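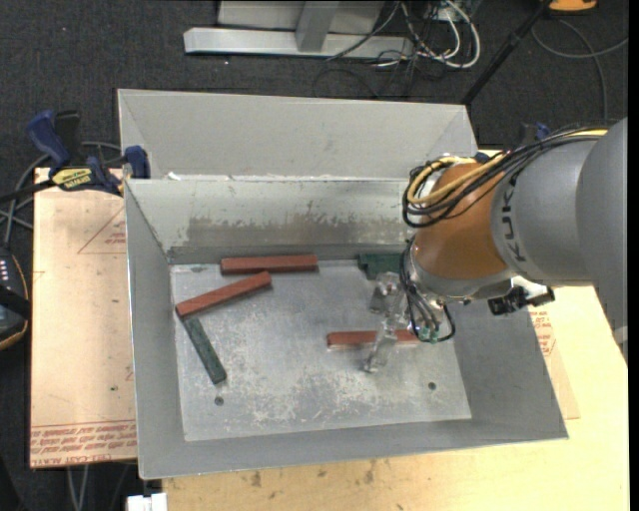
My sister called last night to ask when I'm finally getting a robot that folds my laundry, seeing as I've been promising her one since college. I told her to think about the toy box first. Kids dump their blocks in any which way, and you or I reach in without looking and come up with the one we wanted. For a robot arm, a handful of red and green blocks in a scratched-up metal bin is still real work! One block is shoved up against the back wall, another is half hidden under the gripper, and every one of those is its own little puzzle about where the fingers can fit.

I spent 3 years at Indura packing cabinet hinges (4000 on a good shift, and my thumbs still remember it), so I have opinions about picking stuff out of bins. Parts slide into corners. They lie on top of each other. You nudge one with a knuckle to get at the one behind it, and you don't even know you're doing it. My old shift lead, Cosmin Ilie, went on to a shop called Ragnarsson that tried to hand that job over to an arm, and he told me the arm was great all day long until two parts got wedged in a corner together. Then somebody had to walk over and give the bin a shake.

So can machines do the chores yet? Mine can do a few. The dishwasher is a champ. The robot vacuum does fine as long as I pick up the socks, the charger cords and the dog's rope toy first (so I'm kind of working for it, if you think about it). Emptying the dishwasher, though? Matching lids to containers? I'd love to see it, and I'd pay pretty silly money for it too.

I told my sister to ask me again in February. She says she's putting it on the calendar, and meanwhile I've got a basket of towels to fold.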